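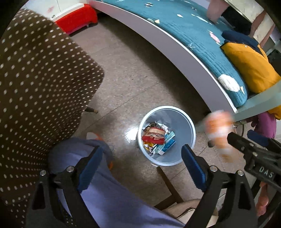

How often do you empty the trash bin in a kid's room?
Whenever it's full, and for us that works out to every two or three days.

marigold_attic
Okay, I'm the one who asked, and I should say a bit more. We moved the little round bin to the middle of the floor by the low bed, thinking my daughter would use it if she could reach it from everywhere. And she does, bless her! But it fills up with wrappers and bits of box so fast, and there's always one scrap of paper lying right next to it.

Ruris9
We had the same setup for years. I'd put it against the wall, though. Mine got kicked over on the tile more times than I care to remember, and my husband stepped in it once in the dark (he was fine, the bin wasn't).

marigold_attic
I tried the wall, next to the red box, and she just stopped using it. Everything went under the cushion.

Tõnu Grigaitė
I have to disagree with Ruris9, with affection. Middle of the floor is fine if it gets used. I'd flatten the cardboard and take it straight out to the recycling, and then what's left is mostly foil and candy paper, and that squashes down to nothing.

Ruris9
Flattening cardboard with a six-year-old around? Good luck to you, Tõnu. Mine would want to keep every box.

villanueva_mom
We line ours with old bread bags, so emptying it is one quick pull and a knot. I do it while she's brushing her teeth, along with straightening the bed cover, and the room feels so much nicer in the morning.

marigold_attic
Oh, bread bags! We have a whole drawer of those. Trying it tonight.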